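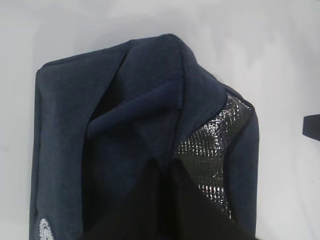

# Selling a family precast business: questions to an adviser

Nuwan Kodikara has spent most of his working life on the sale and purchase of companies that make things for building sites: concrete pipe, kerbs, drainage channels, formwork. He joined Drurkonero as an analyst and now runs its mid-market desk for building products. We spoke on 17/09/2025, shortly after the firm closed the sale of Paulík, a maker of precast manholes and retaining blocks, to the larger group Skanetti.

Paulík had 188 employees at completion and two plants. Its majority owner, Bořivoj Hudec, first rang Drurkonero long before a sale was agreed.

"He wanted a number," Kodikara says. "I declined to give him one. We had the statutory accounts and nothing else, and statutory accounts for a precast business tell you very little about what a buyer will pay."

What he asked for was margin by product family, split by plant. Paulík did not have it. The costing system allocated cement, steel and labour to each plant as a whole, and the two plants shared a single moulds budget. Lenka Bartoš, the finance director, rebuilt the figures from batch records.

"That took her 11 weeks," he says. "The result was that manholes earned well over what the family had assumed, and blocks earned less. The block line was busy, so it had always been treated as the healthy one."

## Moulds and maintenance

Much of our conversation concerned capital spending. In precast, Kodikara explains, a seller can flatter its cash flow for several years by running old moulds past their proper life. The product still comes out, but tolerances drift and more time goes on finishing by hand.

"A trade buyer will send an engineer with a gauge. Skanetti did. They measured the manhole moulds at both sites and priced the replacements as a deduction, as if they were debt. We had expected that and had our own schedule ready, so the argument was over the timing of six moulds and not over the principle."

He recommends that owners commission the schedule themselves before going to market. Paulík's was prepared by Svatopluk Polák, its works manager, and checked by an outside surveyor. It listed each mould with its year of purchase, number of casts and last measured deviation. Kodikara calls it the most useful document in the data room.

## Working capital

The hardest negotiation was over the working capital target. Precast makers build stock over the winter and release it in spring, so the level on any one date can mislead. Skanetti proposed a twelve-month average. The sellers wanted the completion-month figure from the previous year.

"Both are defensible. An average favours the buyer if you complete at the low point of the cycle, and we were going to. We ended with the average, adjusted for a single large drainage contract that had distorted the spring. The adjustment is a page and a half of the agreement. It was also the last thing signed off."

Slow-moving stock was handled separately. Any item unsold for more than 10 months was valued at nil, with a right for the sellers to recover part of the proceeds if it later sold. There were 3000 kerb units in this category at the older plant, cast to a profile that few local authorities still specify.

## Who else bid

Kodikara will not name the underbidders, apart from Trurwood, which has spoken openly of its interest. Trurwood makes timber frame and wanted a foundation product to sell alongside it.

"It was a sensible idea and the price was fair. Their funding depended on a bank approval that was not due until November. Mr Hudec took the lower conditionality. I would have advised the same at a slightly wider gap in price, but there is a limit to that, and I told him where I thought it was."

Asked about permits, he refers me to Miroslava Kollár, the lawyer who acted for the sellers. Her answer came by email and was brief. The water abstraction licence at the older plant was held by Mr Hudec personally and had to be moved to the company before exchange. "It should be checked in the first week," she wrote. "We checked it in the fifth."

Kodikara's current work includes two ready-mix operators and a quarry. The quarry has good reserves, he says, and a haul road crossing land the vendor does not own. He is waiting for the title documents.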